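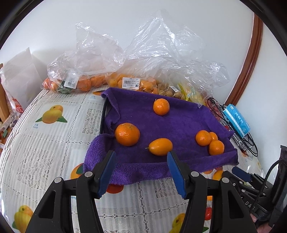
Equipment planner for manipulation data (part-time or full-time), Wostico, Zadport

Posted 4/17/24

Wostico is a small company that collects handling data for robot learning. Our people work with hand-held grippers at ordinary tables, with fruit, towels, packages and other things that a household has. The work grows faster than our equipment list, and until now the buying was done by whoever had a free hour. We want to give this task to one person.

What you will do

You will make the equipment plan for the coming budget year, which starts in January. At present we have 9 gripper sets in use, and the plan should say how many more we need, when to order them and what we can repair instead of replacing. Finger pads, pivot pins and cables are worn parts for us, and we do not have a good record of how long they last. You will set up this record.

You will ask for quotations and compare them. For any order above 1000 euros we need two offers in writing. Our grippers come mostly from Timier, and the delivery time is 10 weeks, so late decisions cost us a lot.

You will also keep the small budget for objects: produce, towels, tablecloths, bags. It sounds like a minor thing, but fruit must be bought every week and the receipts must arrive to Annelies Dekker in bookkeeping before the month is closed.

Once a month you will sit with the operators for one session and try the equipment yourself. Lợi Triệu leads the operator team and will show you how the sets are used and where they fail.

What we ask

Some years of experience in purchasing, laboratory supply or workshop planning. You do not need an engineering degree, but you should be able to read a parts drawing and ask the supplier a precise question. Good order in spreadsheets. English at working level; most of us are also not native speakers, so please do not worry about an accent. Experience with import papers is welcome.

What we offer

A contract of one year with the intention to extend. 24 or 36 hours per week, you may choose. Travel costs are paid. The salary depends on experience and we tell it in the first conversation.

How to apply

Send a CV and one page where you describe a purchase that went wrong and what you changed after it. We do not need a photo or a formal motivation letter. Please write to Ilse Groen, Wostico, with "equipment planner" in the subject. Questions about the technical side can go to Adeel Arain.

We will invite 5 candidates to a conversation at our place. Agencies, please do not call.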